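Masen Block and Frame Set: Set-Up Guide
Section 3: Putting the frame and blocks together

Before you start

Welcome back, and well done for getting through the unpacking. If you have followed Section 2 you should now have your white parts sorted by size and your marker sheets cut out and ready. This section takes you from a pile of parts to a finished frame with its blocks standing on it, and it is, to my mind, the nicest part of the whole business, so do put the kettle on and give yourself a proper stretch of time. Most people manage it in a single afternoon.

You will want a flat table with a dark top if you can get one. The parts are white from end to end, and on a pale table the edges are surprisingly hard to find, particularly by lamplight. A black cloth pulled tight will do nicely, but tape the corners so that it doesn't creep.

You will need:
The frame parts (bag P)
The cross braces (bag Q)
The marker blocks
The marker sheets, cut along the dashed grey line
A glue stick, a soft cloth and a small try square

3.1 Building the column and braces

1. Stand the wide column upright on the table and check it with the try square. Do both faces. A column that leans even slightly will pull everything else along with it, and you will be chasing the error all evening.

2. Take two of the thin struts and cross them beside the column so that they make an X. Press the lower end of one against the column until it seats. It is a snug fit, and a little wiggle helps.

3. Fit the thick crossbar underneath, between the struts and the column.

4. Stick the square marker to the front of the column. Put glue on the column and leave the paper dry, then lay the marker on from the top edge downwards, smoothing as you go with the cloth.

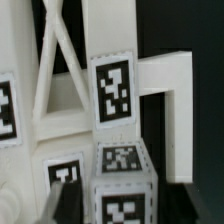 5. Leave the glue for 20 minutes before you handle the column again. I know it feels dry long before that, and I have been caught out myself more than once, so please do wait.

Note: A marker that has gone on a touch crooked can stay as it is. What matters is that the paper lies flat, with no bubbles under the black border. If you do need to lift one, slide a butter knife under a corner and go slowly. Spare sheets can be had from Polák under part number 3183.

Caution: Don't be tempted to use superglue on the struts. They are meant to come apart again for storage, and they are rather brittle at the ends.

3.2 Standing the blocks on the uprights

The blocks are the part children and visitors always want to pick up first, and quite right too, but they are much easier to place if you leave them until both uprights are standing firm.

1. Join the two uprights with the horizontal crossbars. The arms that stick out should all point towards the front, where you are sitting.

2. Set a block at the foot of each upright, with one marker facing you and another facing the ceiling. These are put in first so that you needn't reach past the tall parts later on.

3. Now place a block on top of the right upright, marker to the front. Let it settle under its own weight.

4. Do the same on the left. Hold the block by its two plain sides, bring it straight down from above, and keep hold until you feel it sitting level.

5. Crouch so that your eye is in line with the two upper blocks. They ought to be at the same height. If one is low, take it off and look for a crumb of dried glue or a scrap of paper on one of the uprights, which is nearly always the culprit.

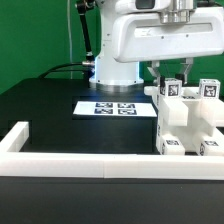 Reading time for this section: 6 minutes

3.3 Setting out the tray frame

The tray frame is the large rectangle of thick, squared bars that goes down on the table and gives you a tidy boundary to work inside. It has no floor of its own, so your dark table top or cloth will show through the middle, and very smart it looks.

1. Lay the four bars out loosely first, long ones front and back.

2. Push the corners together one at a time, working round in the same direction. Boris Tichý, who wrote the first version of this guide for the Clornau kit, always began at the back left, and I have never found a reason to do otherwise.

3. Run a finger along each join. You should feel a seam but no step.

4. Stack your remaining blocks towards the right-hand side, leaving the rest of the floor clear. Turn each one so that its marker can be seen, and square the stack up gently with the flat of your hand.

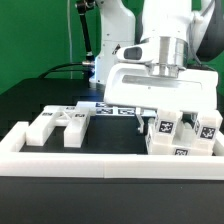
Fig. 3.3 The tray frame on a black table top, with a stack of blocks to the right.

Note: If you own the older Hurville frame, its bars are 16 mm thick and won't mate with these corners. Use one set or the other.

3.4 Looking after the parts

Dust the white pieces with a dry cloth. A barely damp one is fine for fingerprints, but keep it well away from the paper markers. Store the struts flat, out of direct sun, and put the blocks back in their own bag.

Continue to Section 4, Changing the layout.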